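Jernham Narrow Spatula, Mint and Cream

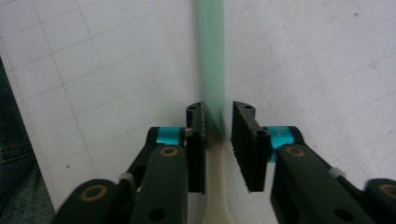

Sold singly or in a set of 6
Item group: Kitchen tools / Spatulas and scrapers
Maker: Jernham
Stocked by: Cidance Kitchen Supply

The Jernham Narrow is a slim spatula for jars, bottles and small bowls. It gets into places where a regular scraper is too wide to turn, such as the shoulder of a mustard jar or the bottom corner of a blender cup. It also works well for spreading frosting on the sides of a small cake.

The color runs from pale mint green to a creamy beige. It is part of the Flunwood color range, so it can be matched with the measuring spoons and the bowl scraper sold under the same name. Shades vary a little between batches. If you need a full set to match, order it all at once.

Details

Length: 20 cm
Color: mint and cream
Dishwasher: yes, top rack
Hanging hole: no
Packaging: cardboard sleeve, no plastic window

Use and care

Wash before first use. Do not leave the spatula resting on the edge of a hot pan. It is meant for cold and warm foods and is not a frying tool. Tomato sauce and turmeric can leave a stain on the lighter parts. Soaking in warm water with a spoonful of baking soda takes most of it out.

Do not use it to pry off lids. Bending it hard will leave a mark, and that kind of damage is not covered under the return policy.

Ordering

Single spatulas ship in a padded envelope. Sets of 6 ship in a box with the measuring spoons if both are in the same order. Orders placed before 2 p.m. leave the warehouse the same working day.

Cafes and cooking schools can buy by the case. A case holds 20 and comes without the cardboard sleeves. For larger amounts, use the trade form and give the color and the number of cases. We keep over 2,000 in stock for most of the year, but the mint and cream usually runs low in July, when the summer baking classes place their orders.

Returns

Unused items can be sent back in the original sleeve. Opened sets can be exchanged for store credit only.

Also in this range

Flunwood measuring spoons
Flunwood bowl scraper
Oyelaran wide turner, cream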